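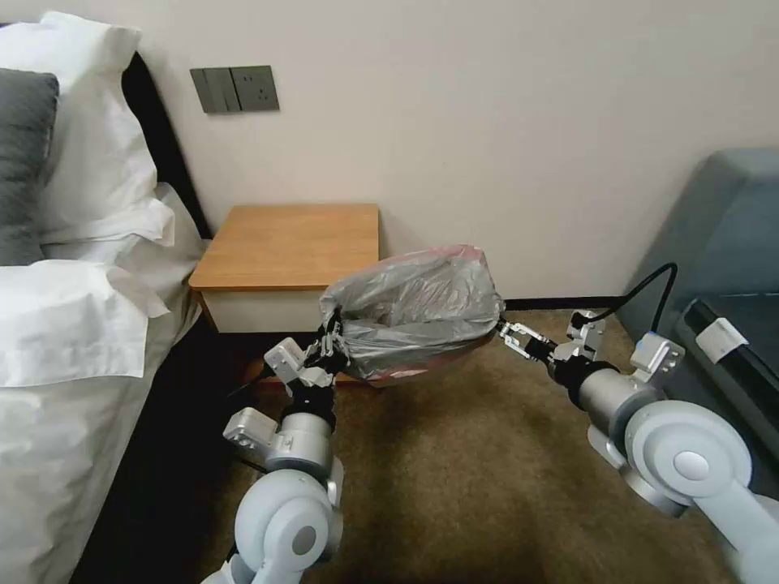 Selenite and water: a short test

2025-03-29

Most of what is sold as selenite in crystal shops is satin spar, the fibrous form of gypsum. True selenite is the clear, platy form. Chemically they are the same thing, hydrated calcium sulphate, and both sit at 2 on the Mohs scale, so a fingernail will mark either one. For the purposes of this post I'll use the shop name.

The instruction card that comes with these pieces usually says never to get them wet. The card with my last order from Vivatby goes further and says the stone will "dissolve completely" if rinsed. The Rankin handbook, which I otherwise rate, recommends a full moon soak for all clear and white stones and makes no exception for gypsum. Both can't be right, so I tested it on a piece I didn't mind losing.

Materials

One satin spar stick, lot 1241, from Kosten. Flat sawn ends, polished sides, no coating that I could detect with acetone on a cotton bud. One glass jar with a lid. 200 mL of rainwater from the tank, left standing in the laundry overnight so it was at room temperature. A jeweller's scale. A second stick from the same lot was kept dry on the shelf as a comparison.

Rainwater matters. Hard tap water or bore water already carries some calcium and sulphate, and will take up less of the stone.

Method

Weigh the stick dry. Stand it upright in the jar so the lower half is submerged. Leave it for 48 hours with no stirring. Remove, blot with a tea towel, air dry on a rack until the weight stops changing, weigh again. I didn't use the oven. Gypsum starts losing its bound water at fairly modest heat and turns chalky, and that would have spoiled the second weighing.

Result

The stick did not dissolve completely, or anything close to it. There was a small loss of weight, within what you would expect from the solubility of gypsum, a bit over two grams per litre in cool water. In a small jar the water can only take up a fraction of a gram before it is saturated, and then everything stops. Running water is a different matter, as it never saturates.

The surface is where the damage shows. The submerged half lost its polish and went matte, with fine grooves along the fibres that can be felt with a thumbnail. There is a visible step at the waterline. The sawn end was worst - water had crept up between the fibres and two slivers lifted off when I blotted it. Side by side with the dry stick, the silky band of light that people buy satin spar for is dull below the line and unchanged above it.

What I do now

Dust with a dry soft brush. A barely damp cloth is fine for a greasy thumbprint if you dry it straight away. I don't keep gypsum in the bathroom or on an outside windowsill. If you follow a cleansing practice, smoke, sound or moonlight through glass will leave the surface alone, and the handbook lists all three as equivalent to water.

The sealing wax sold by Protis keeps getting suggested in the comments on my calcite post. I haven't tried it on satin spar. My concern is that it would fill the fibres at the ends and yellow them, but I have the ruined stick to practise on and will put a coat on the dry end in August, when the next order comes in.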